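14/07/2020
Posted by Muriithi, Clemley reading room

Ticket 246: poems lose their line breaks in the Tresomon catalog

After the April import, the verse of Dravo shows as one long paragraph. The short stories are fine. I compared two printed volumes, and the stanzas are correct there.

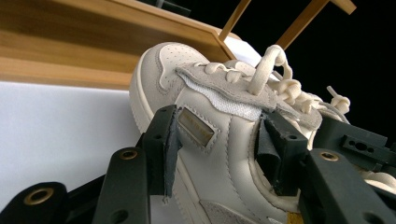

Cream low-top sneaker with flat laces

I have loaded page 295 again as plain text — the breaks came back, but the accents are lost. Please keep the ticket open.

Recent tickets
Essay index stops at 2,000 entries
Wrong translator on novel page

Contact the help desk | Back to top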